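Tuesday is the day I pay bills, so naturally I have spent it thinking about water.

The water bill for our house in Grerndale arrived with a number on it that I read as a typo. We are two people. We own no pool, no pond and no livestock. According to the city we used 1390 gallons more than in the same stretch last year, and the city would like to be paid for it.

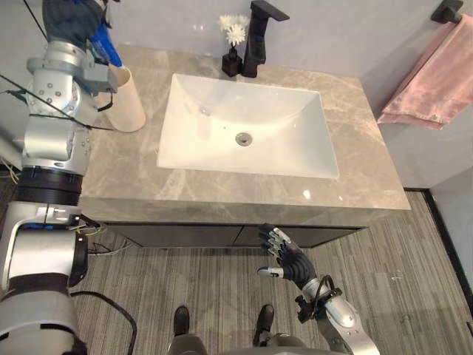
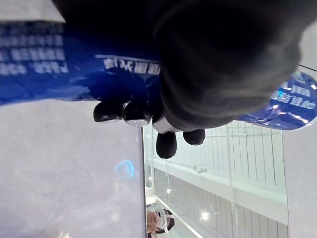
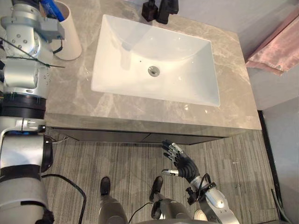

At the bathroom sink, July.

My first theory was that the meter was wrong. I held this theory for most of a morning because it required nothing of me. Then I called the utility, sat through 80 minutes of hold music (one song, pan flute) and was told to go outside, find the meter box and look at the little triangle on the dial. If everything in the house is off and the triangle is moving, you have a leak. Mine was moving, and with some enthusiasm.

Second theory: a pipe under the yard. This is the theory you arrive at around midnight, and it comes with a mental picture of a backhoe. I priced backhoes. I don't recommend it.

The culprit was a toilet. If you have never done the food coloring test, it goes like this. You put a few drops in the tank, you go away for half an hour without flushing, and you come back to find out whether your bowl has turned blue. Mine had turned blue in the time it took me to put the cap back on the bottle. The flapper, a piece of rubber that costs less than a sandwich, had warped, and water had been sliding past it day and night since probably October.

So I drove to Horrocks, the hardware store out past the fairgrounds, where the flapper aisle is longer than you would think civilization required. There are 2-inch flappers and 3-inch flappers. There are "universal" flappers, a word that in plumbing means "fits somebody else's." I bought a universal. I went back and bought the Fovon, which has a dial on it for reasons the packaging keeps to itself. It went on in four minutes, three of which were spent trying to get the chain off my watch.

The triangle has stopped. I go out and check it more than I'd like the neighbors to notice.

What gets me is how good I thought we were being. I turn the tap off while I brush my teeth. I have opinions about sprinklers. I once gave a speech at dinner about people who rinse dishes before putting them in the dishwasher, and all through that speech the upstairs toilet was quietly emptying a reservoir behind my back.

The utility does offer a one-time leak credit. You fill out Form 606, attach the receipt for the part and mail it in. On paper, with a stamp. I had to borrow the stamp. They say to allow one billing cycle, and in the meantime the full amount is due on the first.

I kept the old flapper in the garage in case they want to see it.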